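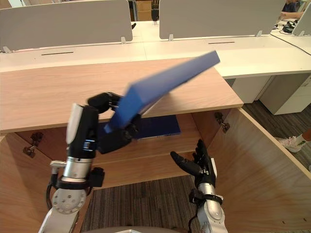 The paperless office is coming again

Tuesday, June 23, 2026

Every few years somebody sells the town of Hundosby the end of paper. The latest offer is Enda, a document system that the town offices signed up for last September, and the sales pitch will sound familiar to anyone who has worked near a filing cabinet. Scan it once, find it in seconds, get your floor space back.

I have my doubts. I spent two days with the people who use it, and most of them still print.

The permit office is a good place to start. A building permit comes in by email, gets loaded into Enda, and is then printed so that three people can write on it. The marked-up copy is scanned. The first copy should be shredded at that point, but it goes in a folder, and the folder goes where folders have always gone. One clerk told me she had looked for a 40-page drainage report for most of a morning. It was in the system under the date it was scanned. She found the paper one before lunch. 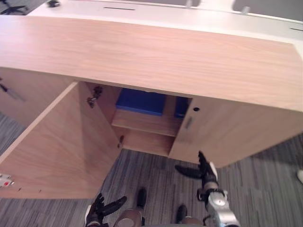 Felen, the company behind Enda, says this is a training problem. Maybe it is. It was also a training problem with the last system, which the town dropped after 15 months, and I am wary of any product whose failures always belong to the customer. Felen told me its clients cut their printing by 41 percent in the first year. When I asked how that was measured, I was sent a brochure. The brochure said 41 percent.

Then there is the question of what the town saves. Storage is the big claim, yet the cabinets are mostly still there. Lehner, the office furniture dealer two streets over, has no complaints about business and recently delivered a fresh order to the tax office. The rented storage unit outside town, with its 200 boxes of old records, can't be emptied until a lawyer signs off on each series. That review has no end date that anyone could give me.

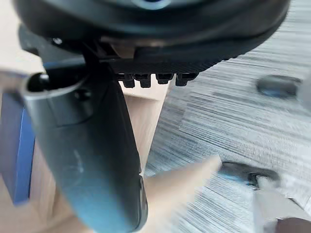

A row of black teeth below a ribbed mounting plate, with a blue ring glowing near the top.

Some of it works, to be fair. Dog licenses are done entirely on screen and people seem to like that. Council minutes are easier to search than they used to be, if you know how the meeting was titled. Those are short, simple records that few people need to argue over.

The rest is harder. People print a contract because they want to lay page six next to page nineteen, or because the screen froze last week and they remember it. Felen's answer is a bigger monitor and a new version of Enda, due in September. The town has already set aside money for both. It has also renewed its paper order for another year, at the same amount as before.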